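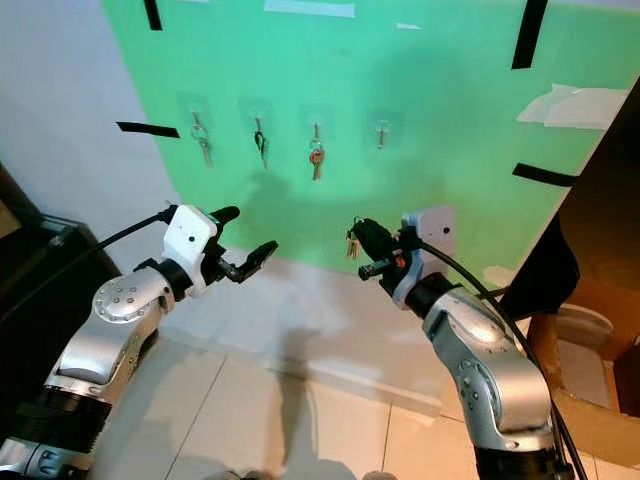 Ernura lost-and-found notes, v2

README, last touched 25 March 2025. Read the known problems part before you use this for anything.

What it is

1,096 short notes from the lost property books of the Ernura coworking buildings, typed up by hand. One row = one item handed in. Keys, umbrellas, chargers, single gloves, lunch boxes, a lot of water bottles. Each note is what the front desk person wrote at the time, so spelling is all over the place and we left it that way.

Made for looking at how people describe ordinary objects when they're in a rush. Also OK for testing search (can a query like "blue umbrella" find "brolly, navy, bent"). Not a big dataset. Not meant to be.

Files

notes.csv - the main table
claims.csv - which items got picked up, and after how many days
places.csv - floor and room names, old and new
changes.txt - what moved between v1 and v2

UTF-8, commas, header row in all three. Quotes around the note text because people use commas.

Columns in notes.csv

id - number, no meaning, gaps are normal
building - Selley or Skadus
found_place - as written, see places.csv for the clean version
note - the text
category - ours, added later
week - week number only, exact days removed
hand - which desk book it came from, A to F

Categories

Keys, clothing, electronics, bags, paper, food stuff, other. Aurelia Chiriac did the first pass and I did the second. Where we disagreed we talked it over and kept one label, the losing label isn't saved anywhere (should have been, sorry). Keys on a bag go under bags. Keys with a fob go under keys, even if the fob is the only thing the note mentions. Phone cases with no phone are other.
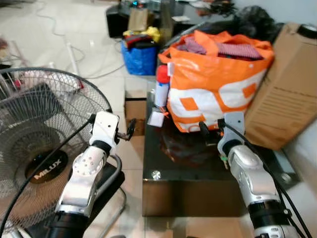

Claims are thinner than notes. 898 items have a claim row at all, and 317 of those say the item was collected. The rest say held, donated or thrown out. No claim row means we don't know, so please dont count those as unclaimed. Selley was stricter about filling in the book. Skadus mostly ticked a box and left the days column blank.

Also the days column counts from when the item was handed in, not when it was lost. We have no idea when things were lost.

What we took out

Names, phone numbers, desk numbers, company names. Anything from inside a wallet. Almost 85 notes were dropped completely, they made no sense once the names were gone. Where a name sat in the middle of a sentence we put NAME. If you spot one we missed, write first and share later please.

Known problems

Book D had water damage, so short notes there may be half of a longer note.
Umbrellas bunch up in a few weeks. Probably one big clear-out, not weather.
"Black bag" can mean backpack, handbag or trash bag. Can't fix.
Room names changed in August and not everybody switched over at the same time. places.csv covers most of it.
Some items were handed in twice. We merged the obvious ones.
Category "other" is too big. Might split it in v3.

Using it

Free for teaching and research. Don't try to work out who lost what. If you publish, credit the Oyewole notes project and give the version number, v1 had diffrent ids and the two don't match up.

Contact

Alina Cârstea, for anything about labels or the claims table. Replies can be slow.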